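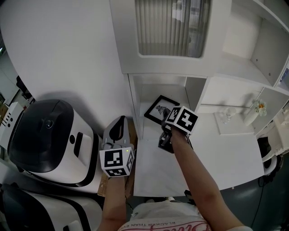
4.2 Small pictures without a wall

Picks up from 4.1 (cushions, throws). Same rooms, same visits, but the coding is different and it needs its own section, the textile codes don't transfer.

The group is small framed pictures, anything one person can pick up in one hand. 178 of them in the final set. Posters excluded, calendars excluded, certificates excluded unless framed. Mirrors were in, then out again after the Volmont visits, where every second "picture" on the sheets was a mirror and the numbers stopped making sense.

What we wanted to know was simple enough. When a small frame ends up in a room with no free wall, where does it go, and what does it end up next to? The literature on hanging is large and mostly about height. On frames that are not hung there is very little. Mollov treats them as pictures waiting for a nail. We started from that reading too and dropped it by the second round of visits. Too many of them were clearly at home where they were.

Coding. Four codes for position: hung (H), stood on own foot (F), leaned (L), laid down or tilted on a flat surface (T). A frame got the code for the moment of the visit and no other. This matters because T is partly a traffic code. A frame flat on a desk at 10 in the morning may be a frame someone lives with flat, or it may be on its way to a shelf, or on its way to being dusted, and the sheet can't tell. We did not ask people to guess. Where a room was photographed more than once in a visit, the same frame could carry two codes, and then both were entered and the pair marked. Those pairs turned out to be more useful than the single entries, see below.

Surface codes are the same as in Section 3 (desk, counter, shelf, sill, floor, other) with one addition: "in front of shelf", for frames whose foot is on one surface but which visually belong to the shelving behind. Clumsy name. We couldn't agree on a better one.

Shelving. Ten of the 14 rooms had open cubbies of some sort, some built in, some bought in. Oberholzer units in three of them, the others unmarked or joiner-made. Open cubbies are where the trouble starts. A cubby has a back, two sides, a top, and a depth meant for boxes and folders. Put a small frame in one and it goes dark, the upper edge shadows the mat. Put it forward and it looks ready to fall. So people move it out, to the surface below, and lean it against the front edge. We saw this enough times to stop being surprised by it. The cubbies behind then stay half empty, or hold one thing each.

White on white. All the rooms in the Arerport group have white furniture, and this changes what a small frame does. With dark wood a black frame disappears and the mat carries the picture. Against white it's the reverse: the mat melts into the shelf and what reads from the door is a thin black rectangle with something dark in the middle. Even a modest ink drawing works at that distance. A watercolor does not. We have one case of a pale watercolor in a white frame on a white shelf which two of us walked past on both visits and found only later on the photos.

Figure 4 is a fair instance of the leaned type. Black frame, white ground, small drawing in black line, leaning in front of the lower cubbies. The niche next to the cubbies has an arched top and a slatted panel inside, so it is already busy, and a framed drawing would have to fight with the slats. The same kind of drawing is also on our sheets as a T, tilted on the white desk surface, with the cupboard and its frosted pane behind and white artificial flowers in a white vase on the shelf to the right. We coded the two views separately and compared the neighbors. The flowers have yellow centers and those are nearly the only warm color in that stretch of furniture. It would be easy to build a theory on this. We would not.

Figure 4. Leaned frame (code L, surface "in front of shelf"). Shelving partition with arched niche at left and four open cubbies at right; small cylindrical container on the lower right shelf.

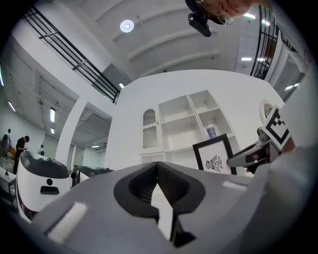 Afaf Sayegh objected, in her notes on an earlier draft, that leaning should not be a position code at all. A leaned frame, she wrote, is a relation between two things, the frame and whatever holds it up, and if you take the support away there is no position left to record. Hung frames depend on a nail but no one codes the nail. Her suggestion was to code the support first (wall, shelf edge, other object) and let the angle follow. She also thought "in front of shelf" was doing the same job under another name.

She is right about the last part and probably about the rest. We kept L anyway, for two reasons. The first is practical, the sheets were filled in by then. The second is that people in the rooms use the word. Asked where the picture was they said leaning, "it just leans there", and did not name the support unless pressed. A code that matches how people talk gets filled in more evenly by different visitors, and we had five of them. Recoding by support is planned for the second paper.

Neighbors. For each frame we noted the nearest other object on the same surface or the shelf directly above it. Results are untidy. Leaned frames have fewer neighbors than footed ones, and the neighbors are smaller: jars, a single vase, small containers with lids. Footed frames sit in company, often other frames. Our reading is that a leaned frame needs the width of its support kept clear, or people feel it does, and things drift away to the sides. Ľubomír Čierny reads the same table differently and thinks the clear space comes first, that people lean a frame where there happens to be a gap and then don't fill in. We can't separate the two with this data. Would need before and after, and we have before or after.

Containers deserve a line. Small lidded ones show up in cubbies much more than on desks. They look like leftovers, something set down and never collected. In the interviews though, several people could say exactly what was in theirs and how long it had been there. Similar for vases with artifical flowers. Visitors tended to code them as decoration without asking. Two respondents said theirs were there to stop the shelf from being used for paper. That is a function, and our sheet had no box for it. It went under remarks.

T cases. Fewer than we expected and harder. A flat or tilted frame on a desk looks like a mistake in a photo and the temptation on a visit is to stand it up. Visitors were told not to touch. At least once someone did, the entry was struck. The pairs (same frame, two codes) mostly run between T and L. None run between T and H. So whatever the flat position is, it seems to belong with the leaned frames and not with the hung ones, which goes against the reading in Mollov, where all unhung pictures are equally on their way to the wall. Caution here, the pairs are few and most come from one group of rooms. Also the order inside a pair was not always recorded. A pair says that the frame was in both positions during the visit. It doesn't say which way it went.

Subjects. Coded loosely, only line drawing, print, photograph, painting, text. Line drawings lean more than photographs do. Photographs in our rooms were mostly of family and mostly on their own foot, the frames are sold that way, with the foot attached. Drawings come in frames made for a nail. Some part of the difference is therefore just hardware and we don't want to overread it. Still, several owners of a footed frame had folded the foot in and leaned the thing, which takes a small decision. Asked why, one answer was that with the foot out it looked like a desk in a bank.

Light. Not measured properly. Ceiling fixtures were noted as present or absent, window side noted, nothing more. In rooms with a light overhead, a leaned frame is tipped back a little and we suspect it catches glare that a hung one wouldn't. Owners did not complain about this. One of the visitors did, repeatedly, mostly about trying to photograph glass. Of the 2,000 photographs taken over the whole project a good share of the frame ones have a white patch across the mat, and for 14 frames the subject had to be filled in from memory or left blank. These are marked in the appendix with a dash.

Limits specific to this section. Rooms were picked for their shelving, not for their pictures, so shelf-related positions are overrepresented by design. The neighbor measure ignores anything on the wall. Size was judged by eye in the first group and by tape in the later ones, and the two don't match well at the small end. Last, "small" meant one-handed, and one of our visitors has very large hands. We rechecked his sheets in May and took out the frames that the rest of us needed both hands for.

The codes for shelves themselves, incl. the empty cubbies mentioned above, follow in 4.3.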